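okay so I finally dealt with the white table this week and I have Opinions. thread

background: we moved into the Dhillon building in July and this table came with the unit. white top, strip of light wood running along the edge. I said I'd replace it by fall. it is now April and I have grown weirdly attached to it

the problem with a white table is that it's honest about you. coffee ring? there it is. pencil line from when Sarla Upadhyay helped me cut a paper pattern? there it is, forever, hi Sarla

so step one was getting everything off it. I gave myself 90 minutes on Saturday morning and a playlist. I was done in 90 minutes if you don't count the part where I sat on the carpet reading old birthday cards (I don't count that part)

things that had been living on the table: mail, a stapler with no staples, one glove, 5 different phone chargers, the instruction booklet for a fan we gave to Sixten Kvam last year. Sixten if you want the booklet it's yours!!

step two, washing. I started with plain dish soap and warm water and a soft cloth, and that got most of it. please don't go straight to the scrubby side of the sponge like I did on my last table. you get a dull patch and then you see the dull patch every single morning with your cereal

for the pencil I used a regular white eraser. went in tiny circles, wiped, went again. Girish Dubey told me to try toothpaste and I did try it on a corner, and now I have a minty corner with the pencil still on it
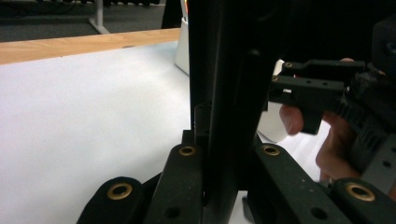 the wood strip is its own thing. I keep the soapy cloth off it and just go along the grain with a barely damp one, then dry it right away. crumbs love the line where the white meets the wood. a wooden toothpick gets them out – slow, but kind of satisfying if you have a podcast on

also can we talk about gray carpet under a work table. it hides everything and that's the trap. I vacuumed the strip by the table and it came up a whole different gray. I have told my sister this and she was less impressed than I wanted

someone's going to ask so: no, I didn't buy the fancy Vivow spray. it was $11 and I had soap at home

new rule for the house is the table gets cleared every night. cleared meaning the stuff goes where it lives, and moving it to the chair is cheating. we've made it 7 nights. the chair has been used twice, I'm not naming names, but he's tall and he lives here

Yara Semaan asked if I'm putting a cloth on it now. I go back and forth! a cloth would save me the wiping but then I'm washing a cloth, and I like how bright the room is with the bare white. maybe a runner for when people come over

next up is the shelf by the door, which currently holds nine tote bags inside another tote bag. if you have a system for tote bags please reply, I'm begging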